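**Can anything fold laundry yet? Like for real, in a house**

posted 3/24/26 in Home Tech & Gadgets

**bidberg_basement**

Ok so family of five, laundry never ends. I keep seeing clips of robots folding shirts and my wife sent me one from an outfit called Vorklow that wants 900 down for a spot on the April list. No price for the full machine that I could find. Deposit is refundable "less fees", whatever that means.

Not looking for a butler. I want the clean pile turned into stacks. Shirts, jeans, kid stuff, towels. We dump it on the bed and somebody folds it before bedtime or it goes on the chair, you know how that goes.

Has anyone here seen one of these work on a normal mixed pile? Not a table with one gray t-shirt laid out flat. Also is there anything cheaper that does just towels, I'd take that.

**Kourkoulas**

Short version, no. Keep the 900.

Longer. I fix packing lines for a living so I'm around machines that grab stuff all day. Boxes, bottles, trays, fine. Same shape every time, same spot. Cloth is the worst thing you can hand a machine. It has no shape. Pick a shirt up by the wrong place and you get a rope. Two grippers help a lot, one holds while the other goes looking for a corner, but then it has to know what a corner is when the thing is balled up inside out.

And then your bed is soft and has a pattern on it. Lab tables are flat and plain.

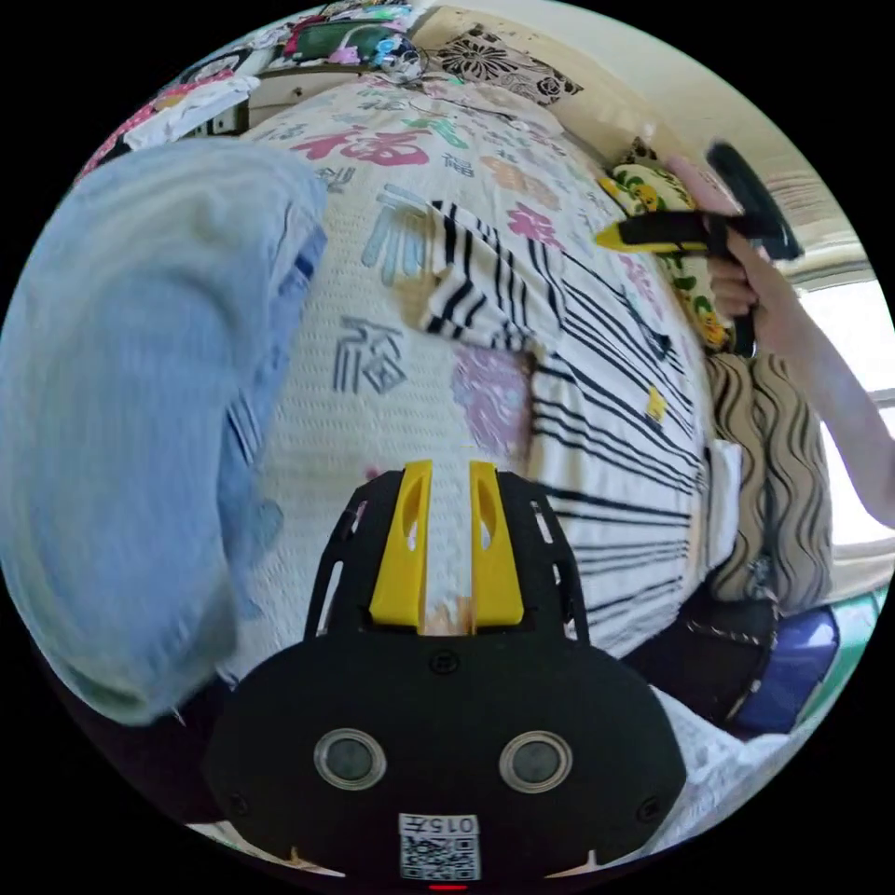

*Striped garment on the bed, some denim blurry up close on the left. Two grippers, at least one of them with a person on the end of it.*

The stripes are easy for you and me. For software, stripes on top of a printed bedspread, now find the edge of the sleeve. Denim is stiffer so it holds a fold better, but it's heavy and it drags.

What to ask Vorklow:

- time per item on a mixed pile, not their best shirt
- video with no cuts, start to finish
- is somebody driving it remotely, and how often
- what happens with socks
- what "less fees" is in dollars

If they won't answer the third one you have your answer. A lot of clips are sped up 4x too, look for the tiny text in the corner.

**serier_fan**

My sister in law had a Serier, the kind where you clip each peice on the front and it pulls it in. Paid 1950 for it. It folds ok but YOU do the clipping, every shirt, buttons done up first. Wouldn't take towels over a certain size or anything for a baby. She sold it.

I bought a plastic flip board for 40 bucks and my kids fight over who uses it. Shirts only, jeans I just do in thirds.

I do think it's coming tho. Robot vacuums were junk at first and now I'd never go back. Give it a few years

**bidberg_basement**

Thx both. Emailed them the list, will post if they write back. Flip board ordered, didn't know those came in kid size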